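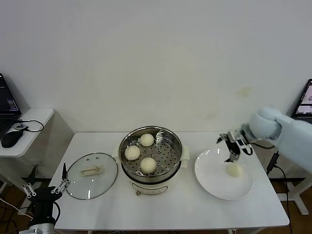 Two-arm cell, steamed bun task: three buns on the steamer tray, one on the plate, right gripper over the plate.

October 3, 2026
By the Sirlow cell maintenance desk

Sirlow is hiring a cell technician for its food-handling bench in Drurnedell. The position covers setup, daily care and first-line repair of one two-arm cell. Start date is in November.

Duties

Check the zero position of both arms at the start of each shift and log the offsets. Clean gripper fingers between runs and replace them at 400 hours. Inspect cable slack at both wrists - the gripper cable must not pull tight at full reach. Place the steamer, lid and plate to the layout sheet before handing the cell over. Keep condensation off the wrist joints when the steamer is heated. Diagnose dropped-bus faults and swap a joint module if needed.

The parallel gripper and the linkage gripper have separate spare kits and separate torque tables. The technician maintains both.

Requirements

Two years of work on small electric arms or similar equipment. Able to crimp connectors and read a wiring diagram. Able to lift 7 kg. Experience with Kovberg controllers is useful but can be learned on site.

Terms

Full time, day shift, 200 hours of paid training on the cell. Apply in writing with a one-page account of a repair you carried out, including the fault, the measurements taken and the part replaced. Quote reference 615.

Comments

gearlash_t: Is the finger change at 400 hours powered time or motion time?

Sirlow cell desk: Motion time, read from the controller.

mk_bench: Would you take someone from packaging lines? Mostly Nakajima pick units, no two-arm work.

Sirlow cell desk: Yes, please apply. Mention the unit type.

Related items

Spare kit list for linkage grippers
Night shift opening, Drurnedell packing hall
Wrist cable routing, revised sheet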